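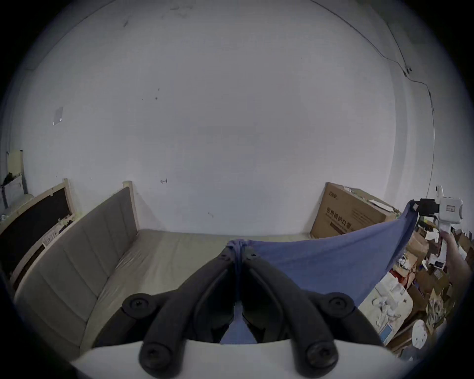
Home Blog Archive About me Contact

My small shares in Hekanano

In December I bought 100 shares in Hekanano, after my colleague Bjarke Briem talked about them in every lunch break. The price fell 11 per cent in my first month, and I looked at it each morning before coffee. It was a stupid habit.

Now the company wants to sell its packaging business to Fodor and give part of the money to the shareholders. I have read the letter two times. The dividend sounds nice, but packaging was the part which made a steady profit, and I do not understand well what will stay.

Frida Stougaard, who writes the newsletter I follow, has sold all of hers. Bjarke went the other way and has 200 now – he is a braver man than me.

I will keep my 100 until the half-year results. If the debt is still growing then, I sell, and the money goes back to my dull index fund, where 17 years of my savings already live.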